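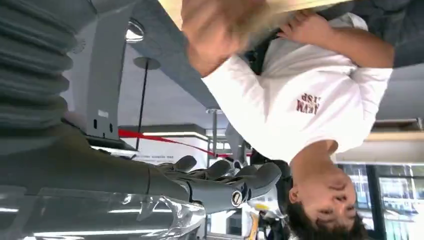 Sutico Gosling

The Gosling is a robotic arm and hand sold as a packaged kit by Sutico, a manufacturer based in Sulthorpe. It is intended for exhibition halls, teaching laboratories and small research groups, and is offered either for purchase or on a hire contract that includes delivery and setting up. The current version was released on September 12, 2023 and replaced an earlier model which had a two-finger gripper and no wrist mounting.

Design

The arm is finished in dark grey with a matte casing over the forearm. It ends in a hand with segmented fingers, which curl inwards to close on an object. A ribbed bellows sleeve covers moving parts that would otherwise be exposed to dust or to fingers, and can be changed without taking the arm off its base. Sutico supplies one spare sleeve with each kit.

A small camera fitted at the wrist or gripper gives a close view of the hand and of whatever is in front of it. The picture is not corrected for the position of the arm. When the wrist is turned over, people and ceiling lights appear upside down, and fast movement near the lens is recorded as a blur. The control software can rotate the picture for display, but stored files keep the original orientation.

Control software

The kit is run from Pivov, a program developed by the same firm and installed on a separate computer. Pivov holds a library of 50 stored movements, among them waving, pointing, offering an open hand and picking up a light object from a table. New movements are added by guiding the arm by hand and saving each position. A movement may contain up to 22 saved positions. Longer routines have to be split and linked, and a short pause can be noticed at each join.

Speed is set for the whole routine and not for single steps. Several users have asked for this to be changed, and Sutico has listed it among the items planned for a later release of Pivov.

Use with the public

The hire contract requires a trained operator to be present whenever the arm is powered and visitors are within reach. A stop button must be kept at the operator's side. The maker advises a rope or similar barrier for general display, with visitors brought forward one at a time for handling sessions. Loose straps and long hair should be kept clear of the fingers.

Supply and maintenance

The standard hire period is 12 days. Purchased kits carry a warranty of two years, which does not cover the bellows sleeve or the finger pads. An inspection is carried out each November at the Sulthorpe workshop, and owners pay for carriage in both directions.

Reception

Early users have described the hand as quiet and the setting up as simple - the arm can be working on the day it arrives. Criticism has centred on the weight of the base, the price of replacement finger pads and the lack of a printed manual for Pivov.

See also

Pivov
Robot end effector
Service robot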